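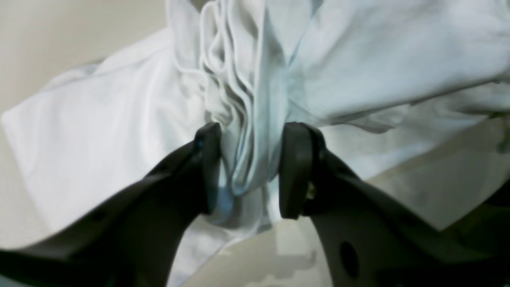 4.2 Protestformen und lokale Berichterstattung

Besonders aufschlussreich wird das Material dort, wo Kundgebungen über längere Zeit am selben Ort stattfinden. Von den 586 ausgewerteten Artikeln der Lokalzeitung Arkura behandeln 200 die Mahnwachen vor dem Rathaus von Jorwood – ein erstaunlich dichter Bestand, der den Wandel der Sprache fast Monat für Monat nachvollziehen lässt! Anfangs überwiegt die Verkehrsmeldung: gesperrte Zufahrt, umgeleiteter Bus, Ende der Versammlung am frühen Abend. Ab Mai kommen die Teilnehmenden selbst zu Wort, und die Forderungen zur Bürgerbeteiligung rücken in die Überschriften.
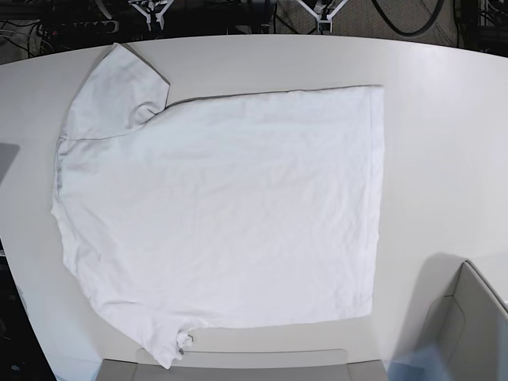

Abbildung 2

Noch deutlicher zeigt sich dieser Wandel im Vergleich mit Cendden, wo neun Kundgebungen an wechselnden Orten angemeldet wurden. Die Berichte bleiben dort kurz und nennen selten ein Anliegen. Wir lesen das als starken Hinweis darauf, dass Ortsbindung die Aufmerksamkeit der Redaktionen bündelt (vgl. die Kodierregeln in Abschnitt 3). Spannend ist auch der Sonderfall Uysal: Der Stadtteil gehört zu Jorwood, wird in der Zeitung aber wie eine eigene Gemeinde behandelt. Für die folgende Auswertung führen wir ihn deshalb getrennt.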